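Clullard Paper Counter: Frequently Asked Questions
Page last revised Nov 18, 2018

Ordering and stock

What weights do you keep?
Mimlow is our general range and comes in one weight suited to folding, lettering and light printing. Nalline is the card range at 235 gsm. Carvalho is a laid paper sold by the sheet only. Other weights can be ordered from the mill in full packs. Orders placed with the mill in January take longer, as the machines are stopped for maintenance.

How many colours are there?
There are 117 shades across the three ranges. Mimlow has most of them. Carvalho has white, cream and two greys. The shade list is reissued yearly and old numbers are not reused.

Can I have samples?
Up to four cut samples per customer, posted without charge. A full swatch book is sold at the counter and its price is taken off your first pack.

Do you cut to size?
Yes, from stock held at the counter. The tolerance on our guillotine is one millimetre on the long edge. The narrowest strip we will cut is 20 mm. Cut orders cannot be returned.

Grain

What is grain direction and how do I find it?
Fibres in machine-made paper lie mostly along the direction in which the web travelled. The sheet bends more easily along that line. Bend the sheet over on itself without creasing it, first one way and then the other. The way with less resistance is the way the fold lies parallel to the grain. If both feel the same, cut a small square, mark one edge in pencil and dampen one side. The square will curl into a tube and the axis of the tube is the grain.

Which way should the grain run in a booklet?
Parallel to the spine. A booklet folded across the grain will open stiffly and the fold may crack, and in Nalline it nearly always does.

Is the grain marked on the pack?
On full packs, yes. The second dimension on the label is the grain dimension, so 250 x 334 mm means grain along the longer side. Single sheets are not marked. Ask for a pencil arrow on the back if you need one.

Storage

How should I store flat sheets?
Flat, in the wrapper, off the floor and away from outside walls. Keep the stack squared up. Do not put part of a stack out over the edge of a shelf. Sheets larger than the shelf should be stored rolled with the grain running along the roll.

My paper has gone wavy at the edges. What has happened?
The edges have taken up moisture faster than the middle. Wrap the stack, put a board on it and leave it for two days in the room where it will be used. Tight edges with a baggy centre mean the opposite: the room is too dry.

Does the colour fade?
All dyed papers fade to some degree. Blues and pinks go first. We do not give a figure for Mimlow, as results depend on the window. For framed work use Carvalho, which is undyed except for the greys.

Colour and surface

Why does one shade look different from sheet to sheet?
Check the batch number before anything else. Batches of the same shade can differ slightly, and we match batches within an order if asked. After that, look at the light. A sheet facing a lamp and the same sheet turned a little away from it will look like two shades, and a fold will show both side by side. Pale greens and greys are the worst for this. Compare samples lying flat and under the lamp you will work by.

Pale green in different positions:
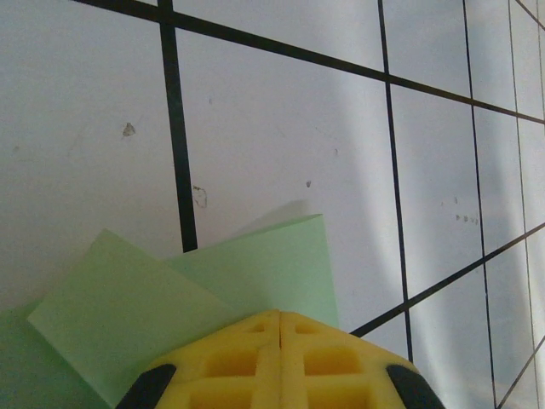
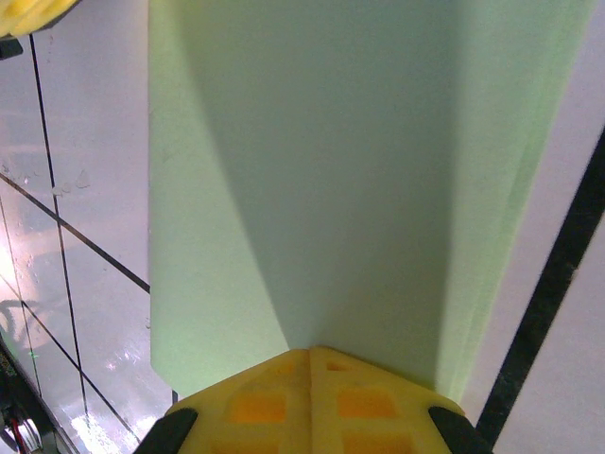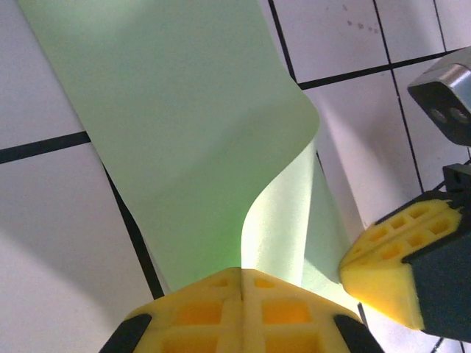
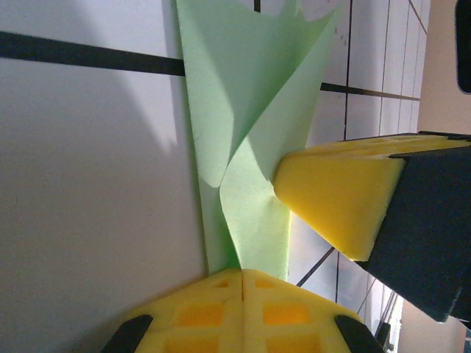
Which side is the right side?
Mimlow and Nalline have no right side for most purposes. Carvalho does: hold it to the light with the watermark reading correctly and the right side is facing you.

Can I print on it at home?
Mimlow runs in most inkjet and laser printers. Use the straight feed where the printer has one, and fan the stack first. Nalline is too heavy for most home machines. We do not recommend Carvalho for laser printing, as toner sits poorly on the laid lines.

How do I remove a crease?
A soft bend will press out under a board overnight. A sharp crease has broken fibres and will remain visible. Ironing on a low setting through clean blotting paper reduces it in undyed stock. Dyed stock may mark.

Who do I contact about a faulty pack?
Kyung-hwa Um, at the trade desk. Quote the batch number and keep the wrapper. Claims are accepted within 28 days of delivery.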